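Subject: Re: [oldhouse-tables] Do you follow the grain when you wax?
List: oldhouse-tables
Sent: April, 9:40 pm

On an April evening a list member wrote:

> I have a big oval dining table, bought at an estate sale in Mengal,
> and I'm about to wax it for the first time. My neighbor swears by
> small circles. The can says "with the grain." The can also says to
> wait ten minutes and I don't trust it on that either. What do you
> all do? And how much wax does one table take? I bought a 21 ounce
> can and I'm starting to think that's a lifetime supply.
>
> Also, does anyone wax the edge, or just the top?

Oh, I love this question! I have been waxing tables since 2000 and I still get a kick out of it every single time, so forgive the length.

Circles to put it on, grain to take it off. That's my whole method. The circles work the wax down into the pores (mine is an open-grained old thing and it drinks the stuff), and the long strokes at the end pull off the extra so you don't get those cloudy swirls that only show up at breakfast when the sun is low. If you only want to remember one half of it, remember the second half.

Your 21 ounce can will outlive the both of us. I use a lump the size of a walnut for the whole top, folded inside a square of old T-shirt, and I squeeze until a little comes through. The first time I did it I used roughly four times that much and spent a whole weekend buffing. Never again!

On the waiting: I go by touch. When the wax drags a little under a fingertip and looks dull, it's ready. In my dining room that's closer to twenty minutes in winter and a lot less in July.

And yes, please do the edge! On an oval it gets handled more than the top does, all those hands and sleeves. If yours has a raised rim, run the cloth along the inside of it with one finger behind it, all the way along the curve, and then go back with a soft toothbrush. Wax loves to sit in that little corner and turn white. These show the sort of top I mean, long straight grain with a rim along the edge:
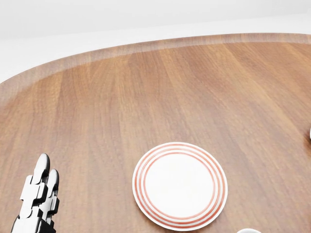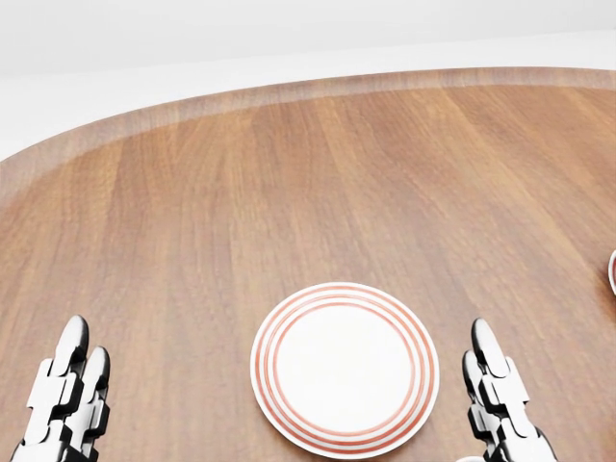
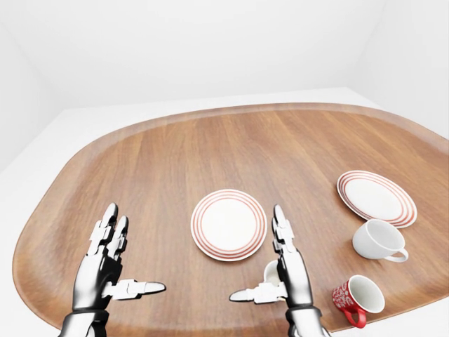 3 min read

With grain that runs straight like that, the buffing is easy to plan. Stand at one end, go as far as your arm reaches, then walk to the other end and meet your own strokes in the middle. Overlap by a hand's width. I put a lamp on the floor and look across the top from low down, and every missed patch jumps right out at you.

As for brands, I used Drovik paste for years and liked it a lot, apart from the smell, which hung around in the curtains. These days I'm on Stostard, the soft kind in the flat tin. It's easier on my wrists and the shine is a bit quieter. Somebody here was keen on Panach a while back and I'd still like to hear how it held up under hot plates, if you're reading!

Oh, and try it on the underside of a leaf first. Old finishes can surprise you. Do write back and tell us how it went, I want to hear everything.

Happy buffing!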